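Call for Participants: Household Fruit and Produce Storage Study

Wornden Center for Food and Home Studies

Posted 4 October 2025

The Wornden Center for Food and Home Studies invites adults living in the Wornden area to take part in a study of how households buy, store, use, and discard fresh fruit and vegetables. The study is led by Vernon Friesen, senior researcher in household food practice, and is carried out with the Suominen Extension Office. Enrollment is open until all 179 household places have been filled.

Background

Much of the published advice on storing produce at home was written for kitchens that differ from those in use today. Refrigerators have changed, shopping habits have changed, and many households now receive part of their groceries by delivery. The Center wishes to learn what people do with fresh produce in their own homes and which habits are connected with less waste. The findings will be used to revise the storage leaflets distributed by the Suominen Extension Office.

The study does not test any product, diet, or weight-loss plan. Participants will not be asked to eat anything they would not normally eat, and there is no correct way to take part. A household that throws away a good deal of produce is as useful to the study as one that throws away very little.

Who may apply

Applicants must meet the following requirements:

Be 18 years of age or older.
Live in Wornden, Irkov Township, or the Felter district, and expect to remain at the same address through the end of next July.
Be the person who does at least half of the grocery shopping or at least half of the cooking for the household.
Buy fresh fruit or vegetables in most weeks.
Be able to read and write in English or Spanish. All forms are available in both languages.

Households of any size may apply, including people who live alone. Only one person per household may enroll, though other members are welcome to help with the diary. Persons who have worked for the Center or the Extension Office within the past 2 years are not eligible. Persons employed in the wholesale produce trade are also asked not to apply.

What participation involves

Participants will complete an opening interview, a home diary, and a closing interview. The opening interview takes place at the Center's offices on Felter Street and lasts one hour. Staff will ask where you shop, how often, and how produce is put away once it reaches the house. You will receive a kitchen scale, a printed diary, and a supply of labels, and a member of staff will show you how each is used.

The diary is kept for seven weeks. On each day that fresh produce enters the home, you will record the item, its weight, and where it was stored. When an item is eaten, given away, composted, or thrown out, you will enter that as well. Most households in the trial round needed less than ten minutes a day to keep the diary up to date. Days on which nothing is bought or discarded require only a check mark.

Grapes, berries, and other small fruits should be weighed by the bunch or container and entered on a single line. Please weigh them before rinsing, and record the weight of the empty dish separately if one is used.
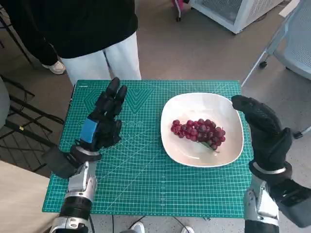 Items bought in larger quantities, such as potatoes, onions, and apples, may be weighed once on arrival and again at the end of each week. Frozen, canned, and dried produce is outside the scope of the study and need not be recorded. The same applies to fresh herbs grown at home, although participants may note these in the comments section if they wish.

The closing interview may be held at the Center or by telephone. It covers the same subjects as the first, together with any changes in the household during the diary period - a new refrigerator, a guest who stayed for several days, a change in working hours. Participants who have been away from home for more than one week in total may be asked to extend the diary by the same length of time.

Payment

Participants receive $35 for the opening interview, $35 for the closing interview, and a further $35 on return of the completed diary. Payment is made by check or prepaid card. Those who withdraw early will be paid for each part they have finished. The kitchen scale may be kept by all participants who return a completed diary. Bus fare to and from the Center will be reimbursed on presentation of a ticket or receipt, and free parking is available behind the building.

Privacy

Your name and address will be stored apart from your diary and interview answers. Diaries are identified by a number only. Interviews are recorded with your consent and the recordings are erased once they have been written out and checked. No information about any single household will be published or passed to a retailer, landlord, insurer, or public agency.

Taking part is voluntary. You may decline to answer any question, and you may leave the study at any time without giving a reason. A decision to leave will have no effect on your access to classes or services at the Extension Office.

How to apply

Application forms may be collected from the front desk of the Center, from the Suominen Extension Office, or from the public library in Irkov Township. Completed forms should be returned by mail or in person, in a sealed envelope marked "Produce Study." Please state your preferred language and the times of day at which you can be reached by telephone.

Staff will contact applicants within two weeks of receiving a form. Places are assigned so that the study includes a fair range of household sizes and neighborhoods, and it may not be possible to offer a place to everyone who qualifies. Applicants who are not selected may ask to be placed on a waiting list - several places usually become available after the opening interviews.

Applicants who need an accessible meeting room, a large-print diary, or a sign language interpreter should indicate this on the form so that arrangements can be made before the first appointment. Home interviews can be arranged for persons who are unable to travel.

Questions about the study may be addressed to Vernon Friesen at the Center's offices during business hours. Questions about your rights as a participant should be directed to the Center's Office of Research Review, which is separate from the study staff.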